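# Finside adds second galvanising bath at Brurnside works

Finside, the structural steel fabricator and metal supplier, has brought a second hot-dip galvanising bath into service at its Brurnside works. The bath takes single-dip items up to the length of a standard portal frame rafter and is available to trade and private customers from February.

Until now, longer sections fabricated at Brurnside were sent to an outside galvanizer at Drulletley and returned by road before final assembly. That step has been removed for most orders. Sections too deep for the bath will still be double-dipped or sent out, and the quotation will state which applies.

The new line consists of a degreasing tank, 2 acid pickling tanks, a rinse, a flux tank and the zinc bath itself, served by an overhead crane on a single runway. Fume from the pickling tanks is drawn off at the lip and passed through a wet scrubber. Spent acid is collected under the existing waste contract.

"Distortion is the main thing customers ask about," said Aroha Prendergast, operations manager at Finside. "Thin plate welded to heavy section will move in the bath whoever dips it. We would like to see the drawings before the steel is cut, so that vent and drain holes can go in at the right place."

Vent and drain holes are required in all hollow sections. Finside's drawing office will mark them up at no charge on work fabricated in-house. For steel brought in from other workshops, customers should drill holes before delivery and remove paint, weld slag and anti-spatter spray. Items arriving with paint on them will be set aside until the customer has been contacted.

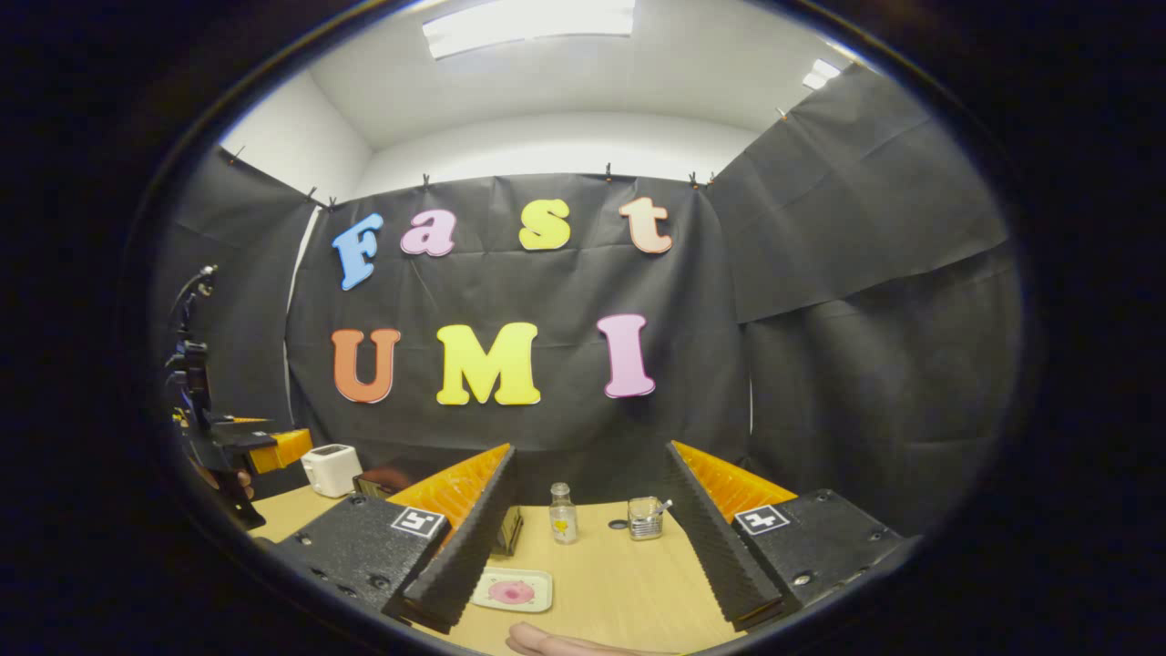
Coating thickness is measured on every batch with a magnetic gauge and the readings are issued with the delivery note. Where a duplex system is specified, the steel is sweep blasted after dipping and painted in the adjoining shop.

The first order through the new bath was a set of columns and bracing for the Mahuika cold store extension. Rimantas Kalniņš, who runs the galvanising shop, said the columns were hung at a steeper angle than in the old bath to let the zinc drain more freely.

"We had to make new hooks for that," he said. "The old ones are still in use for handrail and brackets."

The existing smaller bath remains in operation for gates, lintels, fixings and other light items. Minimum order charges are unchanged. Trade counter collections continue from the north gate; lorries delivering steel for dipping should use the weighbridge entrance.

Drawings and enquiries should be sent to the Finside estimating office at Brurnside.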